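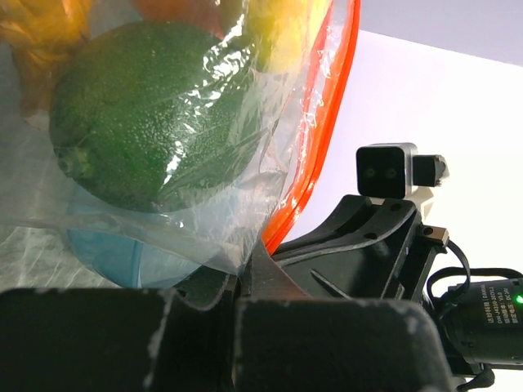 Zevatport Lodging Association
Minutes of the regular meeting, Wednesday, 4 p.m.
Breakfast room, Hotel Charpentier

Present: the Charpentier, Honar House, Brisia Suites, the harbor guesthouses (one delegate for all), the visitor office. Apologies from the two campgrounds.

1. Minutes of the last meeting
Approved with one correction. The Honar House shuttle stops at the ferry landing, not the bus station.

2. Booking sites
The visitor office went through the listings of member hotels on the main booking sites. Several still give the wrong distance to downtown, and Brisia Suites is shown with a pool it closed two seasons ago. Members are to check their own pages and send corrections to the sites directly. The office will not do this for them.
Honar House asked whether the association could negotiate commission as a group. Discussion was long. The guesthouses were against it, as most of them take phone bookings only. Left open until the next meeting.

3. Summer occupancy
The association now covers 562 rooms. Of these, 58 will be out of use in April while the Charpentier replaces the plumbing in its east wing. The Charpentier asked other members to hold rooms for a tour group already booked that month. Brisia Suites can take most of it - the rest will go to Honar House at the same rate, breakfast included.

4. Late check-in
Guests on the last ferry have been arriving to locked doors at the smaller guesthouses. Agreed that every member will put a night number on the front door and in the confirmation email. The guesthouses will share one key box at the landing for a trial period.
Cost of the box to be split evenly among the guesthouses using it.

5. Town map
The new map is at the printer. Parking lots are marked this time. Each property gets 3 boxes, more on request from the visitor office. The old maps show the footbridge as open and should be thrown out.

6. Other business
Brisia Suites reported noise from the delivery entrance on Market Street before 6 a.m. The visitor office will write to the town.
Honar House has spare luggage carts to give away. Pick up at the side door.

Next meeting at Honar House, same time. Commission question to be first on the agenda.

Meeting closed at 5:40 p.m.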